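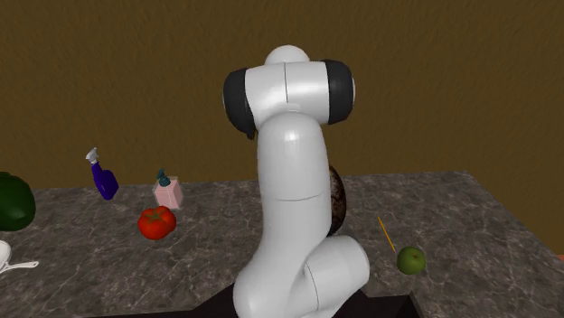

Thursday, 4 pm

Third go at the rye starter for the Drenholm loaf, and I think we're finally getting somewhere! The jar I fed this morning had climbed nicely by lunch, smells like green apples and a bit of yogurt (much better than Monday's nail polish situation). I'm keeping the flour the same for now, the dark stuff from Gorora, because Bendik changed flour AND water AND jar last time and we learned exactly nothing.

Mix for tonight:
202 g starter, straight from the jar
the usual rye and wheat, scaled for 5 loaves
15 g salt per loaf, up a touch - Rosalía thought the last ones were flat and I agree

Water was a little cool going in. I should have warmed it but the kettle was on the other bench and I was up to my elbows by then. Dough came together sticky and kind of sulky, then loosened up after the second rest. I did skip the caraway. Sixten will complain. 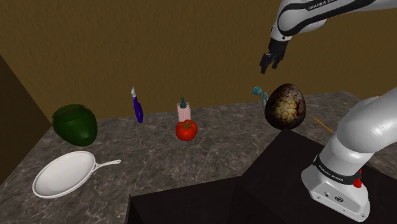 Why is the crumb still gummy near the bottom crust? My best guess is that we're slicing too early, so these stay wrapped until the next afternoon no matter who's hungry.

The other thing I want to try is a longer bake with the heat dropped after the first part. Roald does his that way and his bottoms come out dry all the way through, though he's also using tins and I'm not, so who knows. Might borrow two of his and split the batch - same dough, half in tins, half on the stone.

Need to order more rye before the weekend. Also the lid on the big tub is cracked again, tape is holding. Joar, if you read this, please don't put the starter back on the windowsill, it ran all down the wall last time.

Related entries
Caraway or no caraway
Starter log, May
Tins from Roald: sizes and notes

Drenholm bake notebook - questions to Rosalía Palacios - Back to top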